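Keeping Small Repairs Small: Preventive Sealing in Older Apartment Buildings
Speaker notes, Skavbridge Housing Office
Regional Property Maintenance Meeting, Tue 8 November

Slide 1. Title

Welcome the audience on behalf of the Housing Office. State that the talk covers joints, gaps and sealed edges in occupied apartments, and that roofing and exterior masonry are outside its scope. Questions are welcome at the end. The handout has the inspection form on the front and the work order wording on the back.

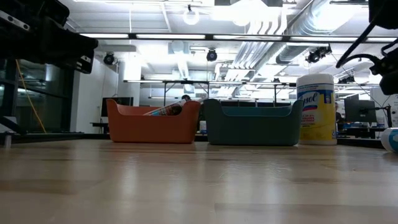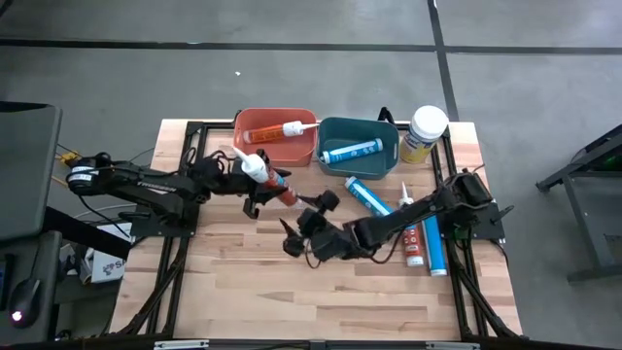

Slide 2. Why the Office took this up

The Office manages 368 apartments in Skavbridge. Most of the buildings were finished before the current energy code and have been altered many times, by several owners, with records of uneven quality. Kitchens and bathrooms have been replaced in some units and left alone in others on the same floor.

Until the program began, sealing work was done only on request. A resident would report a draft, a stain or a loose tub edge, and a technician would be sent. The visit dealt with the reported item. Other joints in the same room were normally left for another day, even when they were of the same age and in the same condition.

In the year under review, 66 apartments had water damage that our inspectors traced to a failed joint inside the unit. Pause here. This figure leaves out burst pipes, roof leaks and appliance failures. It covers tub edges, shower corners, sink rims, window sills and the points where pipes pass through a wall or floor.

Do not present the figure as a national average or compare it with other agencies. Our method of assigning causes is our own, and other offices may classify the same damage in a different way.

Slide 3. What a failed joint costs

Explain the order in which damage usually develops. The sealant pulls away from one side. Water enters each time the fixture is used. The backing board softens, the finish begins to lift, and in a bathroom the ceiling below may show a stain before the resident upstairs has noticed anything.

At the first stage, the repair is a short visit. At the last stage, it may involve two households, a plasterer, a painter and temporary loss of a bathroom. Residents on lower floors often bear the inconvenience of a defect they could not see and had no means of reporting.

Mention heating losses briefly. Gaps around window frames and pipe openings also affect comfort, and complaints about cold rooms were the second reason for the program. We have not completed our study of energy use and should not quote savings. If asked, say that results will be published after a full heating season has been reviewed.

Slide 4. The Quiroga building

The pilot was carried out at Quiroga, a mid-rise building with a mix of family units and smaller units for older residents. It was chosen for its age and for its long history of repeat requests.

Work started in June. Every unit received a notice in advance, a second notice in the week of the visit, and a card left on the kitchen counter when the work was finished. The card listed each joint that had been renewed and the time before it could be used.

Stress the importance of the card. During the first week, several residents used the shower the same evening, and the new joints had to be redone. The instruction had been given by word of mouth to whoever opened the door, and that person was not always the one who used the bathroom next. After the card was introduced, this problem became rare.

Acknowledge that access was difficult. Some residents work nights. Some do not wish to have staff in the home when they are away, and the Office respects that. Evening appointments were offered late in the pilot and should have been offered from the start.

Slide 5. The inspection form

Ask the audience to turn to the front of the handout. Allow a moment.

The form is completed room by room. Each joint is given a grade on a scale of 3: sound, worn or failed. An earlier draft had a longer scale with written definitions for every grade, and inspectors reached different results on the same bathtub. The shorter scale gave better agreement.

Sound means bonded on both sides along the full length. Worn means discolored, shrunken or hardened but still bonded. Failed means open at any point, however small. An inspector who is unsure between two grades is asked to record the worse one.

There is a box for mold. Please point out that mold on the surface of a joint does not by itself make the joint failed. It may point to poor ventilation, and the form directs the inspector to check the fan before going on. Replacing the joint and leaving a dead fan in place will bring the same complaint back.

The completed form is entered in Urkeo, the work order system used by the Office. Entry must be made on the day of the visit. Paper forms held over to the end of the week were the main source of missing records in the pilot.

Slide 6. Preparation of the joint

Most early failures in the pilot were due to preparation. The product itself was seldom at fault. Cover the following points at an even pace.

Old material is to be removed completely. New sealant applied over old sealant will not hold, and work found in that condition is recorded as incomplete.

Both surfaces are to be cleaned and then left to dry. In a bathroom that has been used the same morning, this can take longer than the schedule allows. The technician has the authority to postpone the joint and return. Supervisors are asked to support that decision when it is made.

Wide gaps need a backing material before sealant is applied. A bead pushed into a deep gap without backing will bond to three faces, and it tears when the building moves.

A bathtub should be filled before the edge is sealed, and kept filled until the joint has cured. Some technicians object to this step on grounds of time. It remains a requirement.

Slide 7. Choosing and storing materials

The Office limits its stock to 2 sealant types for interior work: one for wet rooms and one that accepts paint. Before the pilot, each van carried whatever the technician preferred, and it was common to find a paintable product used around a shower tray. The shorter list has made training easier and has reduced waste.

Our supplies are ordered through Drerex on a standing agreement. This is mentioned for completeness and should not be heard as a recommendation. Offices with their own purchasing rules should follow them.

Cartridges have a shelf life, and it is printed on the package. Stock is to be rotated so that the oldest is used first. Opened cartridges are marked with the day of opening and are not returned to general stock. Vans must not be used for storage over the winter, as freezing can spoil some products with no outward sign.

Safety sheets are kept with the stock and in each vehicle. Windows are opened or fans are run during the work, and residents with breathing conditions are offered a time when they can be out of the apartment.

Slide 8. Training

New technicians spend their first sessions in the training room, on sample boards, before they work in a home. They practice removal first, then backing, then application. Most people expect to begin with the gun in hand and are surprised by the amount of time spent with a scraper.

Experienced staff attend a shorter refresher. Some were reluctant. The sessions went better once they were asked to bring examples of failed joints from their own routes and to discuss the cause as a group.

If time is short, skip to the next slide.

Slide 9. What residents can do

Residents are asked to report any open joint, even when no water is visible. They are asked not to apply their own sealant, and the reason should be stated politely: a thin bead placed over a failed joint hides the opening and delays the repair. No charge is made for a report of this kind, and several residents told us they had held back for fear of a bill.

The notice is available in large print. Translated versions are being prepared and will be posted in the lobbies.

Slide 10. Next steps

The program will move from Quiroga to the remaining buildings in order of age. Units with a recent history of leaks will be visited first within each building. The form will be reviewed at the end of winter, and the section on windows is likely to be expanded.

Offices that wish to use the form may do so without charge. The Office asks only that changes be noted on the copy, so that results can be compared later.

Open the floor to questions. Questions about individual tenancies are to be referred to the front desk.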